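Turdale Canvas Tote, White with Teal Base
Item 1468
Sold by Jasix Home and Carry

In stock. Usually ships in 2 business days.

Product details

The Turdale is a plain everyday tote with long webbing straps and a contrasting base band in dark teal. It has one open main compartment and no lining. Use it for groceries, library books, gym clothes or a packed lunch. It folds small enough to keep in a desk drawer or a glove box.

The straps are long enough to go over the shoulder with a winter coat on. They are sewn down both sides of the bag and reinforced with box stitching where they meet the top hem. The base is a second layer of fabric, so the part that sits on the floor or in a shopping cart takes the wear.

Body: 300 gsm cotton
Base band: cotton, dyed dark teal
Straps: white cotton webbing
Depth of base: 14 cm
Closure: zipper, small metal pull
Pocket: none
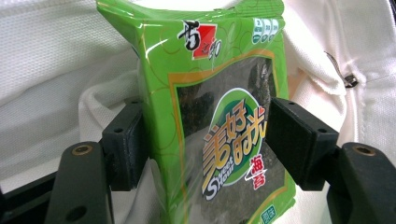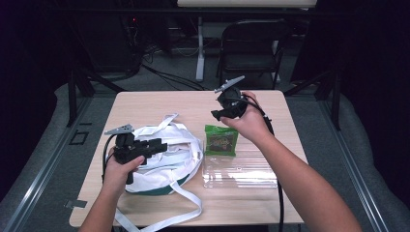
The Turdale has no stiffening, and it goes soft after the first wash. It will not stand up by itself when empty. Flat, light items pack best along the sides, with cans and jars in the middle over the base band. Snack packs like the green Sweet Hour seaweed can go in last, on top, where they won't get crushed. If you are carrying anything that might leak, put it in a clear plastic bag first. Cotton soaks up oil quickly and the white body will show it.

Care

Machine wash cold, inside out, with similar colors. Do not bleach. The teal dye is set at the mill, but we still suggest washing the bag alone the first time. Hang to dry. Expect slight shrinkage in the body. The straps do not shrink as much and may look a little longer afterward. Iron on medium while the fabric is still damp if you want the creases out. Iron the straps separately.

Other versions

Turdale Short Handle: same body, hand-carry straps only.
Agbenyega Zip Tote: heavier fabric, zip top, inside pocket. Available in December.

Shipping and returns

Orders ship folded in a paper sleeve. Unused bags can be returned within 14 days of delivery. Washed bags can't be returned unless a seam has failed, in which case send us a photo of the seam with your order number and we will replace the bag.

Bulk orders and printing

Printing is one color, on the white part of the body only. We do not print on the base band. Contact Mireille Jaber for quotes and Fuseini Kyei for artwork templates.

Page updated Sep 22, 2020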